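Chapter 6
Household Goods and the Weight of Ordinary Things

In this chapter
What a household inventory is
How inventories were made and who made them
Reading values and the order of entries
What inventories leave out
Working with the Bouazza and Lunitz lists

When a person died owning property, someone usually had to find out what that property was. Debts had to be paid and heirs had to agree on shares. In many towns the answer was a household inventory, a written list of goods made by going through the home and recording what was found. Thousands of these lists survive in local archives. Most are dull to look at. They are also one of the best sources we have for how people lived before photography, surveys, or sales records.

Chapter 5 dealt with tax rolls, which tell us what the authorities thought a household owed. Inventories come closer to the household itself. A tax roll may give a family one line. An inventory of the same family may run to several pages and name the pots, the bedding, the tools, and the contents of a chest in the back room.

6.1 What an inventory is

An inventory is a legal document. It was made for a purpose, usually within a short time after a death, and it was meant to be used by people who could check it. This matters for how we read it. The makers had no interest in describing daily life. They wanted a list that would hold up if a cousin complained.

Most inventories have a heading, a body, and a closing. The heading names the dead person, the place, and the people making the list. The body gives the goods, often room by room. The closing adds up the values and carries the signatures or marks of those present. Debts owed to and by the household may come before the total or after it, and students often miss them when they are on a separate sheet.

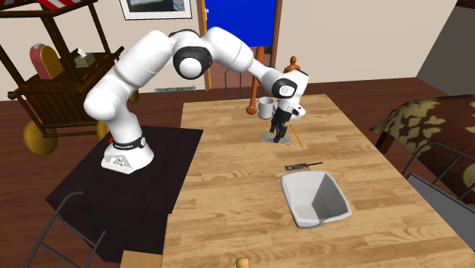 The room-by-room form is useful to historians for reasons its makers did not intend. If the list starts at the street door and ends in the attic, we can follow the route and work out something of the plan of the house. Beds listed in the kitchen tell us that people slept there. A loom listed in the same room as a bed tells us that work and sleep shared a space. Siham Fawzy used this method in her study of weavers' houses in Bouazza, where none of the buildings still stand.

Not every clerk worked this way. Some grouped goods by material, with all the brass together and then all the linen. Others began with the most valuable items. Lists of this second kind are good for comparing wealth and poor for anything to do with the use of rooms.

6.2 Who made the list

In Lunitz, the town court named 2 appraisers for each estate. They were usually neighbors in the same trade as the dead person. A cooper's tools were valued by coopers, who knew what a used plane would bring. Household linen was another matter. Radomír Doležal has shown that the appraisers there often copied a value for sheets from one estate to the next, and that the figure stayed the same for years while cloth prices in the market went up and down.

The widow or an older child often walked through the house with the appraisers and told them what belonged to whom. A widow could claim the goods she had brought to the marriage, and these were left off. So a house that seems to have no good bedding on paper may have had plenty.

6.3 Values

The value beside an entry is an estimate of what the item would sell for secondhand. It is not what the item cost new, and it tells us little about what the owner thought of it. A worn table used at every meal might be valued at less than a single silver spoon that never left its box.

Small items were often lumped together. Phrases such as "old iron," "things of little worth," and "other lumber" appear near the end of many lists. Lucie Zacharias read 200 inventories from the Lunitz court and found that these phrases were more common in wealthy homes than in poor ones. In a poor home, a cracked bowl was worth writing down. In a rich one, the clerk was tired by the time he reached the scullery.
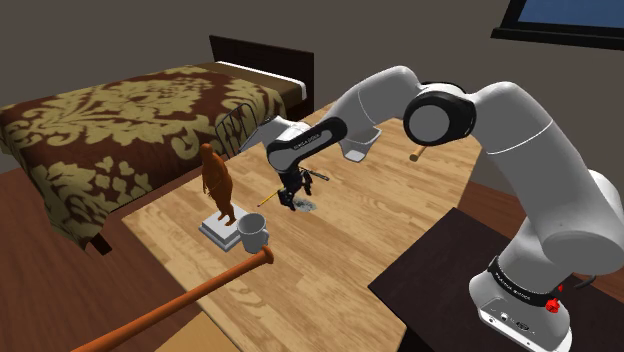 Why do so few inventories mention food?
Food spoiled or was eaten before the estate was settled, so appraisers had little reason to value it. Stored goods that would keep, such as grain, salted meat, and wine, do appear, mostly in larger households.

6.4 What is missing

Every inventory has gaps. Clothing was often given away before the appraisers came. Cash could disappear. Land and buildings were recorded elsewhere in most towns, so a short list of goods does not prove that a person was poor. Items on loan or in pawn may be counted in the wrong house.

There is also the question of who got an inventory at all. Servants, lodgers, and people with almost nothing rarely did. Magdy Benmoussa estimates that the surviving Bouazza lists cover mainly the middle and upper parts of the town, with a few laborers included when they died in debt. Any average taken from them describes the people who were listed, and the rest of the town has to be approached through other records.

6.5 The lists used in this chapter

The exercises draw on two collections. The Bouazza lists are arranged by room and have been translated in full by Hazem El-Sayed. The Lunitz lists are arranged by material, and spellings have been left as the clerks wrote them. A glossary of terms for vessels, bedding, and tools follows section 6.8. Read the first Bouazza list through once without taking notes before going on to section 6.6.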